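Week 4: Salt and winter food in a northern port town

In this week we leave the kings and the wars and we look at the kitchen. The question is simple: how did a household in a cold port town eat between November and April, when the harbour was closed by ice? The answer depends mostly on salt, and on who could pay for it.

Our case is the town of Lundik. In a good year before the bad winters it had 575 hearths which paid tax. The tax roll is not a list of people, so please do not multiply it by five and write the result in your essay as the population. Servants and lodgers are hidden behind one hearth, and the poor houses behind the rope yard are missing completely.

Salt came by ship from the south, and the ships had to arrive before the ice. The harbour book gives 132 arrivals for the last open season, but only 57 of them carried salt, some of them as half cargo together with wine or tiles. The warehouse on the quay, called the Ballero, could hold 3,000 barrels when it was full. I found no autumn in the accounts when it was full.

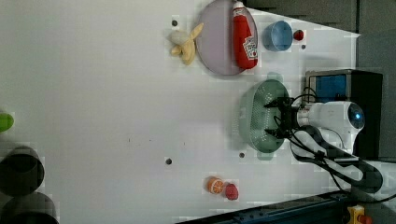

Salting of herring was done by women and older children, who were paid by the barrel. First the fish was gutted, then rolled in salt, and then laid in layers with the bellies up. After some days a brine formed and the level of the fish went down, so the barrel had to be opened and filled again. Before cooking, the fish was soaked overnight and left to drain. For draining the inventories mention "a holed dish", and it is the same idea as the pale green oval colander with its curving rows of small holes, although the Lundik ones were made of clay. Such dishes appear also in poor inventories, where there is sometimes no table and no bed.

The second food was cabbage. It needed much less salt than fish, so in a dear year the families moved from one to the other. You can follow this in the hospital accounts: the herring goes down in January and the cabbage takes its place until the boats return. Meat was for those who had a pig, and a pig needed salt too.

For the seminar, read the harbour book extract and the two inventories. Note each vessel or dish used for storing food, and bring one question about the word "barrel", which had at least two sizes in this town.

Cirkside Evening College, History Program | Course notes, for enrolled students only | Contact the program office | Back to top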